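Research > Manipulation > Papers > Section 4

Abstract Full text Figures References Cite

4. Failure analysis: closing on the container wall

4.1 What went wrong

The tabletop trials in Section 3 were run with the Rollix two-finger gripper under the Dawber controller. Of the failures we logged, the one that cost the most time was a false grasp on clear containers. The controller reported a secure hold, the arm began its lift, and the wall of the container was being squeezed at a bad angle or was slipping out between the fingers. In 16 trials with clear bowls the fault appeared in five. It did not appear in any trial with opaque ones.

The false grasp is a safety matter as well as a lost trial. Once the controller believes it holds an object, it raises the force limit for the lift and turns off the contact stop that protects the arm during approach. In one trial the bowl tipped, the rim caught under a finger, and the arm kept pulling until the operator hit the stop button. The bowl cracked. After that trial we kept hands off the table whenever the arm was powered, including during pauses between attempts.

4.2 Cause

Grasp success in Dawber is decided by two signals: the gap between the fingers when motion stops, and the motor current at that moment. For solid objects the pair works well. A thin wall leaves a gap close to the one recorded for a fully closed gripper, so we had lowered the gap threshold in September to let thin objects pass. That change left motor current to do most of the work, and current also rises when a fingertip drags on the table or presses down on a rim.

The wrist camera should have caught these cases. Its check compares the object outline before and after closing. On clear material the outline was weak, and the segmentation model often followed the shadow of a finger in place of the rim. Glare on the tabletop made this worse. Figure 4 gives a wrist view from the bowl task, with one finger over the inside of the bowl and the other outside it.

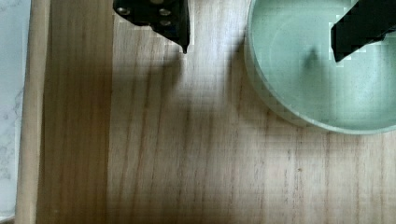
Figure 4. Wrist camera view, clear bowl on wooden tabletop.

We first suspected the calibration between camera and arm. Repeating it with the Ferkia target moved the fingertip estimate very little, and the fault came back the same day. Swapping the fingers had no effect either.

4.3 Changes

The gap threshold was put back to its old value, and thin objects now use a separate profile. The contact stop stays on during the first 14 mm of the lift. If the current drops in that range, the arm halts and lowers. We have not solved the outline problem, and the camera check is disabled for clear objects.

Related items
Comard: notes on gripper force limits
Segmentation of clear objects from a wrist camera
Section 5: Repeat trials with the thin-object profile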